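Questions we get most often about the Zarnisby hire store: the small props, the music stands, the wire pieces and the tiled booth. Loan terms for furniture are on a separate page. Last changed in April.

## Booking and collecting

### How do I book something?

Fill in the form at the desk or ring us. We need the item, the day you want it and the day it is coming back. If you don't know the proper name for the thing, describe it. "The sparkly microphone" is enough.

### Can I look before I book?

Yes. Most of the small props are kept in crates and can be brought out for you. Ask before 17:00, as the store is locked after that.

### How many things can I take at once?

The limit is 9 items on one form. A microphone and its clip count as one item. So does a bag of loose rings. Larger orders need to be agreed with Marcelino Assunção, who looks after the store and the Stodutlow shelves.

## Music stands

### What kind of stand do you have?

Orchestral type, black, with a perforated desk that tilts and a tripod base. They hold a full score or a thick folder. The wire folding sort went a few years ago because the hinges kept giving out, and we don't plan to buy any more.

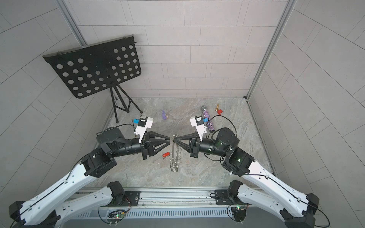
*Black music stand with its tripod base, back left corner of the tiled booth.*

### The desk won't stay at the angle I want. Is it broken?

Probably not. The knob behind the desk works loose with use. Hold the desk where you want it and turn the knob until it grips. Don't use pliers. If it still drops with a heavy score on it, bring it back and we will swap it.

### How do I fold the base?

Loosen the collar on the upright, slide it up and let the legs come in together. If one leg sticks, stop and check that the collar is loose all the way round. Take the desk off first if it is going in a car.

### Can I tape things to the desk?

Paper tape, yes. Parcel tape leaves glue in the holes and it takes ages to get out. Clothes pegs are better for holding pages outdoors, and we have a tub of them you can borrow without filling in a form.

## Springs, coils and wire pieces

### Are the coiled pieces safe for children to handle?

With an adult there, yes. The cut ends are turned in where we can manage it, but wire is wire. Run a finger along any piece before you hand it over, and tell us if you find a sharp end.

### My spring has come back longer than it went out. Do I have to pay?

It depends how far it has gone. A coil that has been pulled a bit will usually sit back if it is left closed in its tray overnight. One that has been stretched past that point stays open at one end and tight at the other, and there is no good way of getting it even again. We charge for those at cost.

To avoid it, lift a coil from both ends and keep it short while you carry it. Don't hang it from a hook by one loop.

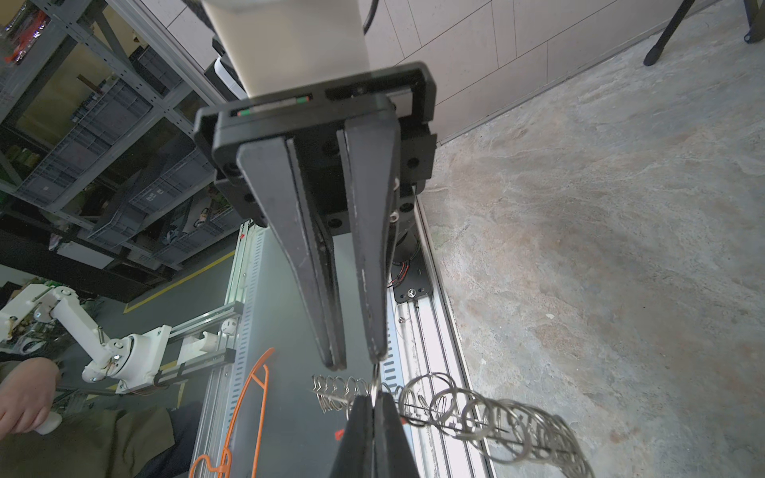 If two coils get caught in each other, lay them flat on a table and turn one slowly, as though unscrewing it. Pulling makes it worse. It can take a while - ten minutes is normal for a bad one - and we would sooner have them back tangled than stretched.

### Can I paint or bend the wire pieces?

No painting. Bending depends on the piece, so please ask. There is a box of scrap wire under the counter marked Laing, after the shop it came from, and you can do what you like with anything in that.

## Ring hangers

### What are they used for?

Scarves, mainly. Costume people use them for ties and belts as well. You thread the scarf through a ring and let it hang, so you can see everything at once without opening a drawer. They also get taken out as props in their own right, because the rings catch the light and make a good noise when shaken.

### How much weight will one take?

We tell people 1000 grams in total, spread over the rings. The strip itself would probably take more. The small rivets are the weak point, and once one has pulled through, the ring beside it tends to follow.

### The rings have all slid to one side. How do I sort them out?

Hold the strip level and work from the clear end. Move one ring at a time. If they have crossed over each other, let the whole lot hang down and give it a gentle shake before you start. Please don't prise the metal loops open to free a ring. They don't close properly afterwards.

### How should they be packed?

Flat, on their own, in a crate with nothing on top. A tea towel between two hangers stops them from locking together. Hangers sent back loose in a carrier bag are the reason for most of our repairs.

## Microphones and other small props

### Does the rhinestone microphone work?

Treat it as a hand prop. If you need sound, book one from the audio list and use this one for the look of it.

### A stone has come off. What should I do?

Keep it if you can find it and hand it in with the microphone. There is no charge for stones. We glue them back on in batches. Don't use superglue yourselves, as it clouds the stones on either side.

### How do I clean it?

A dry soft brush along the handle and a barely damp cloth on the metal. No sprays near the mesh.

### Can I borrow a single chess piece?

Yes. The gold ones are lent singly and people often want just the one for a table display. Stand them on their base in the crate, and wrap the crown end if they are travelling with anything hard. The coloured blocks can go in the same crate as long as there is some cloth between them.
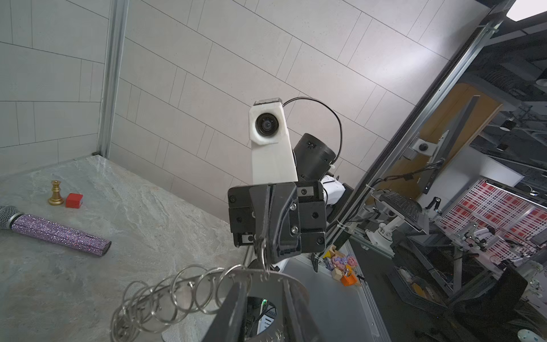
## Returns and charges

### What does it cost?

Small props are free to members for the first week. The deposit on a full crate is 200 and is given back when the crate has been checked. Non-members should ask for the current list.

### Do I need to clean things before I bring them back?

Wipe off fingerprints and remove any tape. We do the rest.

### I've lost the label. Does it matter?

Not much. Write the item name on a bit of paper and put it in the crate. The Nonimero numbers on the old labels are no longer used, so there is no need to copy them out.

### Can someone else return it for me?

Yes, if they know the name on the form. Returns go to the desk, please, and not on the shelves.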